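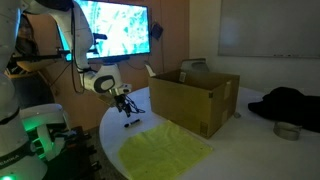 Arm cell at round table, gripper over marker. Base status light green.

Pre-power checklist, Morkport shared workshop
Checked by: Mahfuz Bepari

1. Base mounting bolts: OK. Torque marks line up on both arms.
2. Cable along upper link: OK. Add a tie before the wrist.
3. Gripper wiring: FIX. Thin wires hang free to one side. Sleeve and clip them.
4. Gripper fingers: OK. Replace pads at 800 cycles.
5. Table contents: FIX. Move the box and black fabric item out of reach before any fast run. Tape the cloth flat.
6. E-stop: OK. Tested from both seats.
7. Speed limit: set to 14 percent. Leave it there until item 3 is closed.

Recheck in January, L. Cordier.

Recent checklists
Tanguy spindle guard
Primico air line
Bench supply, bay 14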